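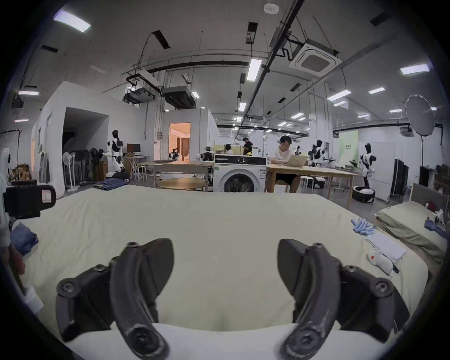
By Sheldon Gosselin
Filed under Laundry, Aug 23, 2024

How to Fold a Load of Laundry on a Bed (and Still Sleep in It Tonight)

There are people who own a folding table. I have met one. She irons dish towels, and we have little to say to each other. Everyone else folds on the bed, and most of us do it badly, by which I mean we dump the clean clothes there at noon, walk past them until eleven, and then move the whole heap to a chair. The chair has not been sat in since November.

What follows is the method I use. It takes one bed, one load, and a willingness to finish something.

What you need

A made bed, or at least a bed with the bottom sheet pulled tight
One load of clean, fully dry clothes
A second surface for the stuff you don't want to deal with yet
Something to listen to

Step 1. Clear the bed and pull the sheet flat

Take off the pillows, the comforter, the book you are pretending to read. A plain light-colored sheet is best. Cream is ideal: dark socks show up on it like bugs on a windshield, and you can see lint before it gets onto your good shirt. I bought a pale fitted sheet from Celavia for more or less this purpose and have never regretted it, though I do regret the matching shams.

Tug the corners until the middle is mostly smooth. A few soft wrinkles won't hurt anything. A ridge will, as you'll be using the mattress as a tabletop and whatever is under the shirt ends up in the shirt.

Step 2. Bring the clothes over in one trip

If your washer is in sight of the bed, congratulations, you have run out of excuses. Mine used to be down 5 flights in a building with an elevator that took naps. Now I can see the door of the machine from the pillow, and I fold exactly as often as I did before. Still, one trip. Two trips is how a sock ends up living in the hall.

Don't dump everything in the center. Leave the pile at the foot of the bed and keep the middle open. The middle is where you work. This is the single rule people break, and then they wonder why they're folding a pair of pants in midair like a flag ceremony.

Step 3. Jeans first

Start with denim. It's heavy, it's easy, and a stack of folded jeans at the far edge of the bed looks like progress even when you have done very little.

Lay the pair face down. Fold one leg over the other. Tuck the pointy bit of the seat in toward the zipper so you have a straight line down the side. Bring the hems up to just below the waistband, then fold once more. If your shelf is shallow, fold in thirds at the end instead.

Stack them with the fat folded edge facing out, and turn every second pair around if the stack starts to lean. Put the stack against the far side and leave it there. Don't pat it. I don't know why we all pat it.

Step 4. Shirts

Face down, sleeves in, sides to the middle, bottom up to the collar. You have done this before. The only improvement I can offer is to smooth each fold with the flat of your forearm, which covers more ground than a hand and makes you look like a baker.

T-shirts you wear to bed or to paint in don't need any of this. Fold them in half twice and move on with your life.

Step 5. Roll the small things

Anything that slides around when folded should be rolled: light tops, washcloths, pajama bottoms, the thin stretchy stuff. Fold it to a strip as wide as your hand, then roll from the loose end toward the finished one. Keep it firm. A limp roll will be a rag again by the time it reaches the drawer.

Group the rolls along one side by color or by owner. Mine go on the right, the light blue ones all together, and they stay put nicely as long as no one sits down. Someone will sit down.

Step 6. Use the second bed for the holdouts

If there's another bed next to yours, you're rich, and you should use it. Mine has an olive sheet, so there's no confusing which bed is the workbench and which is the waiting room. The crumpled things go there: the shirt that needs a stain looked at, the item you can't identify, the thing that's inside out and also somehow knotted.

Set a limit. Mine is 8 items. At nine you're simply running a second laundry pile with better lighting.

Step 7. Evict the non-laundry

A bed collects things. Papers come in with the mail, a gadget gets set down for a second with its cord trailing, a bag gets dropped at the corner. Before you move on to the big stuff, shove all of it to one edge or, better, put it where it belongs. I once folded a Collura warranty card into a pillowcase and found it the following year, expired.

Step 8. Put it away, now, all of it

I realize this is where I lose you.

Carry the stacks in the reverse of the order you made them: rolls, then shirts, then jeans. The rolls go first since they're the first to come apart. The jeans could sit there until spring and not mind, and if you let them, they will.

If you share the room with people who are working, folding is quiet enough that they'll leave you alone, and just industrious enough that they won't ask you to do anything else. Drawers are another story. Close them with your hip, slowly.

A few questions I get by email

Does this work on a soft mattress? Less well. Slide a big tray or a piece of stiff cardboard under the spot where you fold.

Do I need a folding board? I tried the Fehr one. It makes beautiful, identical shirts, and then you have a folding board to store.

What about fitted sheets? I have a separate page on those, with 177 comments, and I would ask everyone in them to calm down.

Can I leave the stacks overnight if I sleep on one side? You can. I have. Put them by the wall, and the jeans on the outside.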